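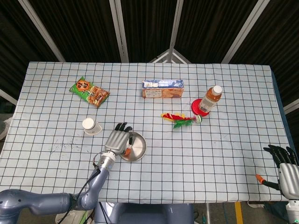 4 min read

Last updated in July

Search this blog Go

The second bench request went in this month, and I said I would write up how the budget was built. The first version was a single line for "robot" and a single line for "other," and Nelli Oksanen sent it back the same afternoon with the second line circled. She was right to. On our first bench, the arms and hands were quoted correctly to the last digit. Everything that went over was in "other."

The baseline is a two-arm unit with a five-joint budget problem: base, arms, wrists, hands, cables. Suppliers quote the first two together and the rest in whatever grouping suits them. I got quotes from Clisau and Nuteo and spent most of a morning putting them into the same rows. Clisau includes wrist connectors with the hands. Nuteo lists them under arm accessories, which makes its hands look cheaper than they are. Once the connectors are moved, the two are close enough that price drops out of the decision and lead time takes over. Clisau quoted 14 weeks for the hands, Nuteo 28.

Hands are the part I would plan around. An arm either works or gets serviced under contract. Hands wear. Fingertips scrape on hard surfaces, and picking things out of a steel plate with a raised rim is harder on them than lifting a bottle of tea. We budgeted no spare fingertips the first time. The new request has four sets, ordered with the hands so they ship together, plus one spare wrist cable per side. A cable that loops outside the arm will catch on something sooner or later, and a spare on the shelf costs less than a stopped week.

Then the table. I had a plan for a machined top with threaded holes. Hauwa Aliyu asked which task on our list needed a threaded hole, and I could not name one. The work is tabletop handling of ordinary objects, so the new bench gets a plain table and a printed grid cloth. The grid gives us repeatable object placement by row and column. Buy two cloths, because they get dirty and one has to be in the laundry. Order them large enough to hang over the front edge.

The objects deserve their own line. Groceries and household goods are cheap per item, and for that reason they were never listed, and people paid for them out of pocket and filed small receipts for months. I put in 300 per quarter. The selection rule is variety of handling: a soft snack bag, a cardboard box with square edges, a bottle with a screw cap, a paper cup, a shuttlecock. The shuttlecock is a good test of grip force and a bad investment, as feathers do not last. Paper cups should be bought by the sleeve. Anything with food inside gets replaced on a schedule, and the schedule needs an owner. In the new plan that is me.

Surroundings came next. Dark fabric panels on a metal frame are dull to budget and easy to forget. They keep the background consistent, and the frame carries whatever has to be mounted overhead. Seppälä quoted the frame as a kit and the fabric separately. Check that the fabric quote includes the overhead panels. Ours did not, and the revised figure was noticeably higher.

Floor marking is a facilities charge here, so it goes on a different form. Tape is nothing. The labor booking is what takes time, and it has to be done before the base is delivered, while the floor is clear.

Service contract: Wesgate offers two tiers. The upper tier adds a loan arm during repair. With one bench I would have paid for it. With two benches, the other one is the loan arm, and the lower tier is enough. Nelli wants this reviewed after the first year, and I have added it to the notes column.

Still open are the power drop on the north wall and whether shipping insurance belongs in our budget or in purchasing's. I will update the sheet when I have an answer on either.

4 comments
14 shares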